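The Registers of Irov

Residents of Irov who wish to hold a public meeting must now submit the names of all those expected to attend. The rule, introduced by decree in March, applies to gatherings of more than 17 people, including those held in private homes. Officials describe it as a matter of public safety. Lawyers in the city regard it as the latest in a series of measures that have narrowed the space for ordinary political life.

The effects are already visible in the courts. According to the defence lawyer Stojan Vasić, 326 people have been fined under the decree, many of them for attending tenants' meetings or memorial evenings. The standard penalty is 800 crowns, well beyond the monthly pension of most of those charged.

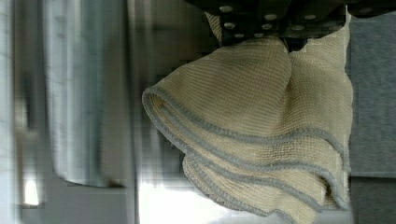 Appeals are heard in Skonis, a journey of several hours by road, and must be lodged in person within 60 days. Few defendants make the attempt. Mr Vasić has asked the regional court to accept written submissions, so far without reply.

Foreign governments have said little. Trade talks with the region resume in the autumn, and diplomats are reluctant to raise the registers before then. In the meantime, the interior ministry is preparing to extend the decree to the neighbouring district of Osman, where local elections are due next spring.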